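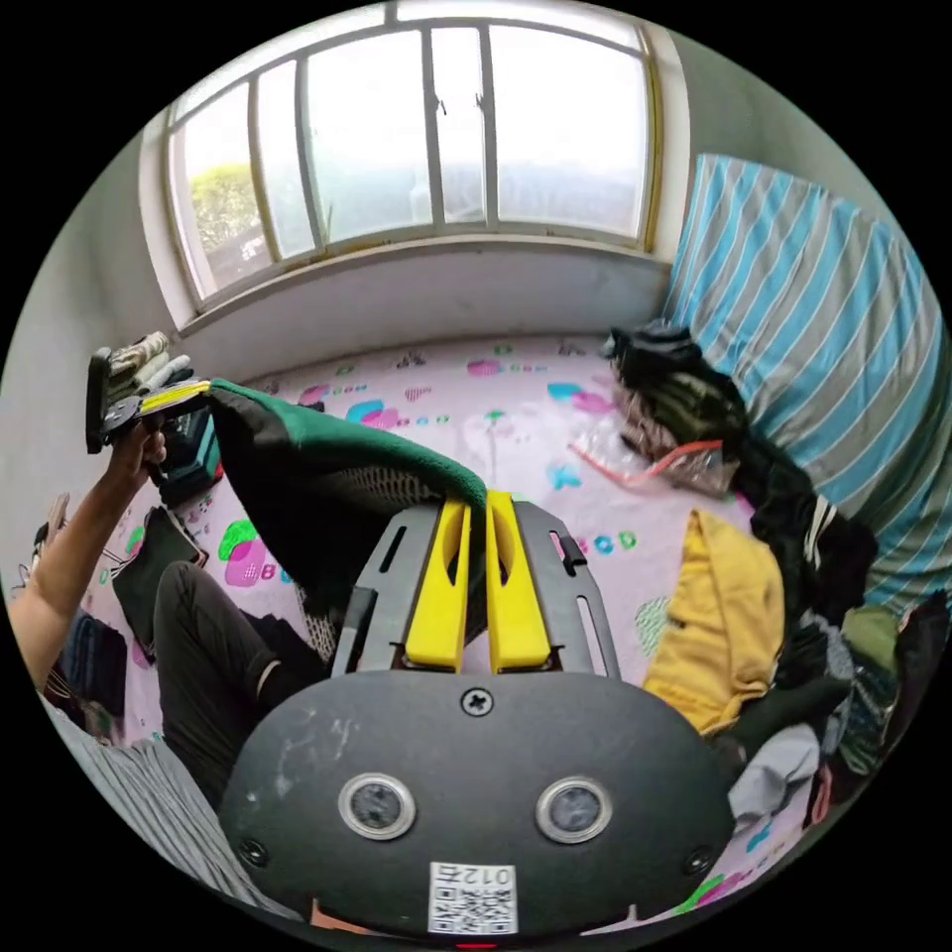
Week 5 – inventories. How games let the player carry stuff, and what it costs them. Most of you will put some kind of bag in your final project, so read this before the lab. Start from the item, not from the screen. Say the item is a dark garment with green trim, like the one draped over the yellow fingers. What does the game need to know about it? Does it take up room. Does it weigh anything. Can it stack. Does a second one look different from the first. Can you sell it, wear it, lose it. Every one of those is a decision somebody on your team makes, or it gets made by accident in the code at 3 am.

Main kinds (know the names, they come up in the quiz)

Slot inventory. Every item takes one slot, boot or potion, same size. Easy to read, easy to build. Feels unfair when a ring costs the same as a ladder. Fine for fast games.

Grid inventory. Items have a shape. Player rotates and packs. Turns carrying into a small puzzle. Some people love this part more then the combat. Slow on a controller, test it early.

Weight inventory. No slots, just a number with a limit. Foralow does it this way: carry limit of 170 at the start, over that and you walk. Players don't feel 170 as a number, they feel it as the moment they have to stop running. So where the limit gets hit matters more than what it is.

Hybrids. Slots plus weight, or grid plus a separate pouch for quest items. Common. Also where most bugs live.

Unlimited. Totally allowed. Then the problem moves to sorting and finding things, and you need search or good tabs.

Case: Foralow, the Eltholm section

You played the opening up to Eltholm for homework (if not, do it before lab). Notes on what the level does with the bag:

– Road into Eltholm is full of cheap junk. Bowls, rope, torn coats. Designed to fill you up.
– Merchant is on the far side of town, past the stairs. Long slow walk if you're over the limit.
– Storage chest is right by the gate but it is locked until the bell errand is done.
– So the first time through you either drop things or crawl. Second time you know.

Is this good? It teaches the limit without a pop-up, I'll give it that. It also punishes the players who explored the most. Write down where you personally hit the limit and what you dropped first. We'll put them on the board and compare. Usually the same couple of items get dumped by half the room, and those items are a design problem. If everybody drops it, why is it there.

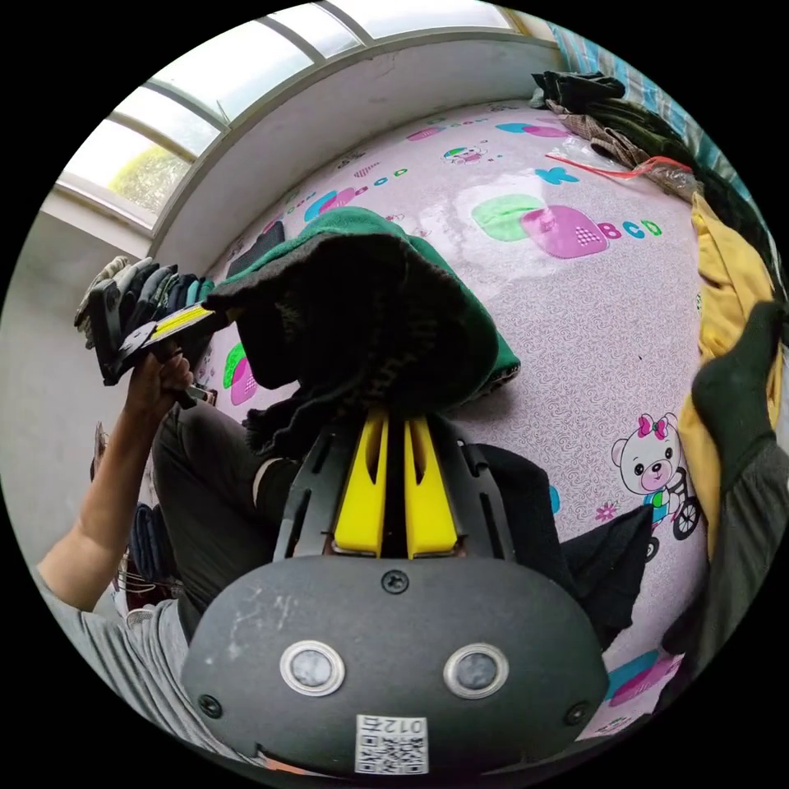

Should quest items count toward the carry limit?

Leave them out of it in almost every case. The player can't choose to drop them, so the weight is only a tax, and if the tax pushes them over the limit in the middle of a mission they will blame the game. The exception is when hauling the thing IS the mission – a bell, a body, a barrel. Then make it heavy and make it obvious, and give them a place to put it down.

Stacking

Stack size is a balance tool. Arrows in stacks of 2 would be a very different game from arrows in stacks of 99. Decide per category, not per item, or you will never remember what you did. Put it in the data sheet.

Clothes and armor usually don't stack, even identical ones. Reason is durability and dye: as soon as one copy can differ from another, a stack has to split, and then you need rules for which one goes where. If your game has no durability and no dye, you can stack coats all day. Nobody will stop you.

Pick-up feedback

Cheap to do, often skipped. Minimum for this course:
sound on pick-up, different sound when it's refused
name of the item on screen, short
some sign of how full the bag is, without opening the bag
a reason when pick-up fails ("too heavy" and "no room" are different messages, don't reuse one)

That last one lost points for a lot of groups last April. Please.

Sorting

Default sort should be newest first. Players open the bag right after picking something up, they want to see the thing. Alphabetical is for the chest at home. Let them switch, and REMEMBER the choice between sessions. Saving the sort setting is one line in Lepik, see the lab file.

Selling and dropping

Selling one at a time is painful past the first hour. Mark-as-junk plus sell-all-junk fixes most of it. If you add sell-all, add buy-back. Dropped items: do they stay in the world? For how long? Foralow keeps them untill you leave the area, which most testers never found out, they just assumed gone. If your rule is kind to the player, show it to them.

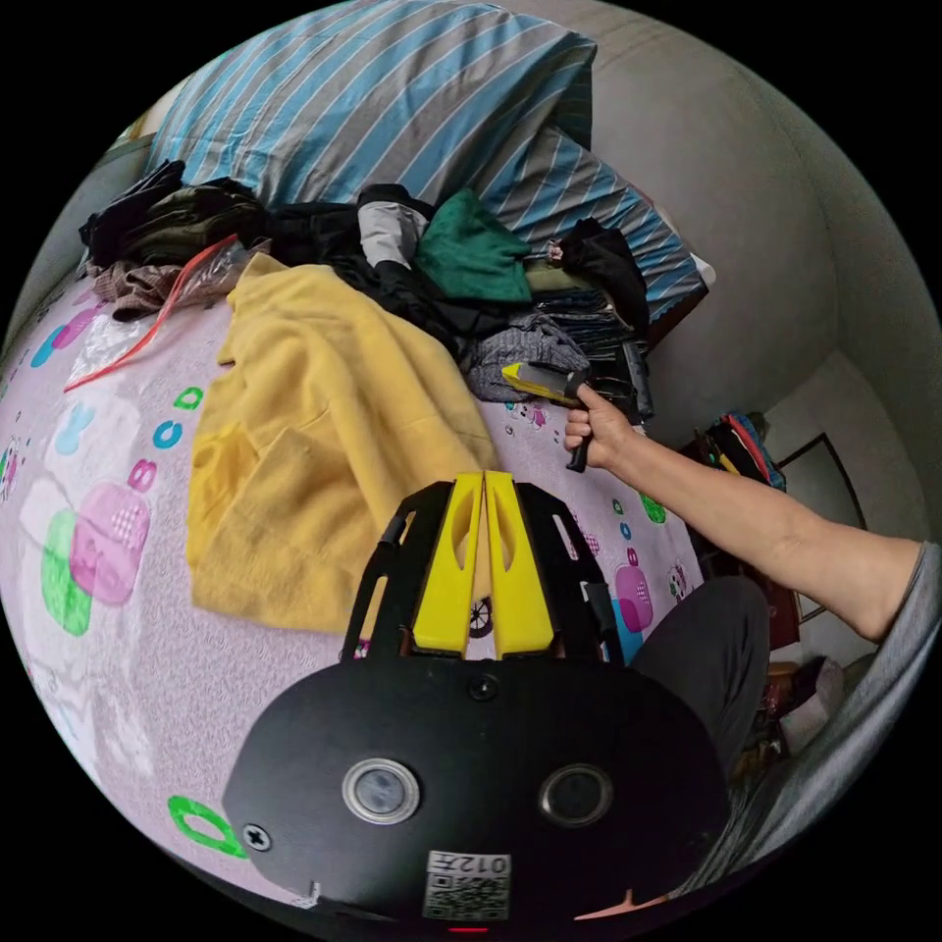

A reply on the course board after the last lecture argued that carry limits are just padding, and that any game which lets you pick up a hundred spoons should let you keep the hundred spoons. The limit, it went on, never made a choice interesting, it only made the walk back to the shop longer.

Fair point, and worth arguing with in your write-up. My short version: a limit is padding when the only answer to it is walking back. If there is a real alternative (hide it, trade it on the spot, break it down for parts, hand it to a companion) then it starts being a choice. Look at your own project and ask what the player can do at the moment the bag is full. If the list has one thing on it, fix that or drop the limit.

Lab

Room 406. Bring the laptop with Lepik installed, the school machines are still on the old build. Open the project called Cemeo, it has an empty bag and a table of test items already in it. Tasks:

1. Make it a slot inventory. Play it.
2. Same items, switch to weight. Set the limit so you hit it before the second door.
3. Write down what you picked up differently. Short, half a page.
4. Add one refusal message that tells the player what to do next.

Swap with another group for step 3 if there's time. Don't polish the icons. Gray squares are fine, I mean it.

Hand in by March 19, 2026, one file per group. Next time shops and prices, so keep your item table, you'll need it.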